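OK I have to tell you all about the fish game because I have been grinning about it since Wednesday. A thread!

Start with a blue plastic bin. Plain tap water, up to wherever you can stand the splashing. Add toy fish. Add one little aquarium net. You now have the best table at the Letdale spring fair, and I will hear no arguments.

Maham Farooqui talked me into it. I wanted to do a big painted ring toss and she said "or, hear me out, fish." Maham, you were so right! 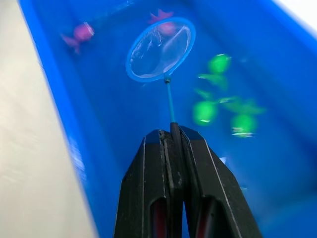 The net matters more than you'd think. We tried a kitchen strainer first and it shoved the fish away every time. A proper aquarium net with soft mesh slides right under them. You want the round kind, with a thin handle that small hands can get around.

And the blue bin! My first one was clear and it looked like leftovers. Pink fish against blue look fantastic. Green ones too, and they're a bit sneakier, especially when they tuck themselves up against the wall.

Rules, as written by Úna Egan, age 6: scoop a fish, say its color, put it back. If you get two at once you have to yell. (There was so much yelling.)

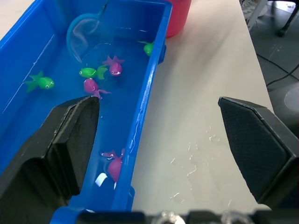 Things I'd pass on if you're making your own: put a towel under the bin, and a second towel where you think you won't need one. Fill it on the table. Do not fill it in the kitchen and carry it. Ask Daithí Quinlan about his shoes.

Go for fish with floppy see-through tails if you can find them. They catch the light and the kids go wild for them. Skip anything with a squeaker hole, it fills up and then you're squeezing out fish all evening.

Our best score was 23 scoops in one turn, by Shufen Qiu, who is a grown woman and an accountant. She has asked for a rematch. Against whom, Shufen??

Kescombe folks, we're bringing it over in April. Same bin, same net, more towels. Come scoop a fish!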